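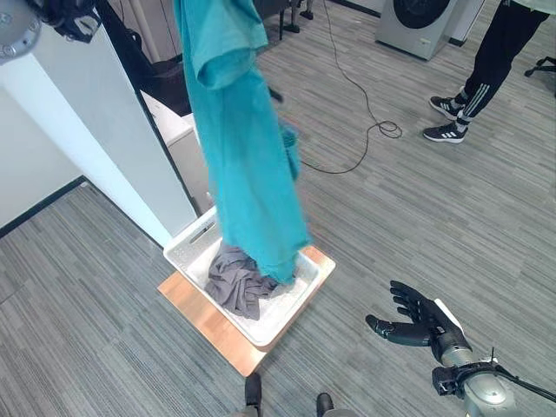
*Teal over grey in a white laundry basket.*

**Nernumley's drying room is staying open all winter**

Good news for anyone whose radiators have been buried under damp jumpers since the clocks went back: the drying room on Guton Lane has got its money and will be open right through to spring. I popped in yesterday with a bag of towels (I do live round the corner, so call it research) and came home with dry ones and a notebook full of opinions.

If you haven't been, it's the long room behind the old Magalhães bakery. It opened in November as a trial, with rails along both walls, a couple of big dehumidifiers and a kettle. You bring your washing already spun, hang it up, and come back for it later the same day. A rail costs £4 and you can squeeze a surprising amount on one if you're good with hangers. I'm not, but the woman next to me was, and she took pity on me.

The trial was meant to finish before Christmas. What's changed is a grant from Climance, the local warm homes fund, which has put in £1281 to cover the electricity and the hire of the dehumidifiers. The room will also get a proper lock for the back door, which I'm told has been held shut with a bicycle chain until now.

Farzana Sultana, who set the whole thing going, was up a stepladder fixing a rail when I arrived and talked to me from there. She got the idea after her own flat went mouldy last winter. "We had clothes on every door," she said. "You'd open the wardrobe and it smelt like a shed. My son's school shirts never really dried, they just got less wet."

I think most of us know that smell! Our terraces are lovely to look at but they have tiny kitchens and no outside space to speak of, and a tumble dryer is a frightening thing to run at the moment. My own system is a clothes horse in the bath with the window open a crack, and it takes two days to do a pair of jeans.

So far 195 loads have gone through the room, going by the sign-in book on the counter. The busiest time is straight after the school run, when you may have to wait for a rail. Late afternoon is much calmer, and you might even get the chair by the heater. 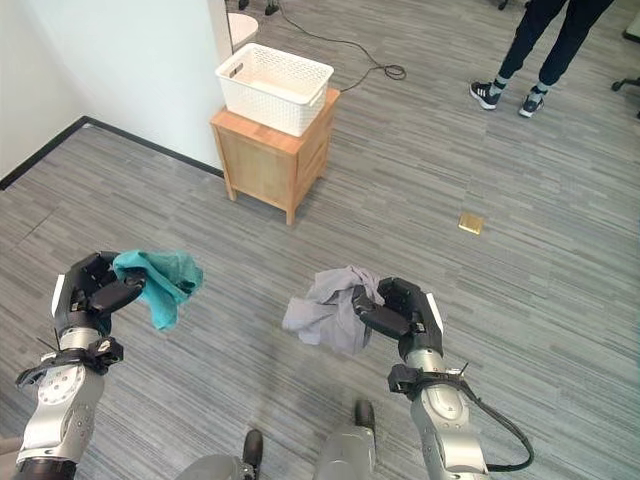 *A teal cloth and a light grey one, held above a striped carpet.*

Not everybody is thrilled, to be fair. Marius Sandu lives in the flat upstairs and has been worried about the hum from the dehumidifiers, which he says comes straight up through his bedroom floor. He's quite friendly about it and uses a rail himself, but he'd like the machines off at a sensible hour. Farzana has agreed they'll go off at eight every evening and she's trying rubber mats under them to see if that helps. He told me he'd give it a fortnight before making up his mind.

There was a bit of grumbling about the price as well. One man reckoned £4 was too much for "borrowing a pole", and a few people asked about half rails for smaller loads. That's being looked at. In the meantime there are 20 free passes for people who are finding things tight this month. Just ask at the counter, you won't have to fill in a form or explain yourself.

I also picked up some advice while I waited, mostly from Jucélia Medeiros, who used to work in a hotel laundry and was folding pillowcases at a speed I found upsetting. She gives everything a good hard shake before it goes up, hangs trousers by the ankles and leaves a hand's width between things. And she says to run a second spin, every time, even if you think it's dry enough. I tried that with this morning's wash and the difference was enormous. I've had that machine for six years and had never pressed that button.

She had thoughts on baskets too. Take things out as soon as they're dry and fold them there and then, or at least by teatime, because a heap left overnight will have to be ironed. I have a heap at home which has been there rather longer than overnight, so I kept quiet.

The room is open every day from nine, with the last washing in by three so there's time for it to dry. It'll be closed on Christmas Day and Boxing Day. Please bring your own hangers if you have any spare, as they keep wandering off, and whoever left one very nice red glove on the windowsill can pick it up from the counter.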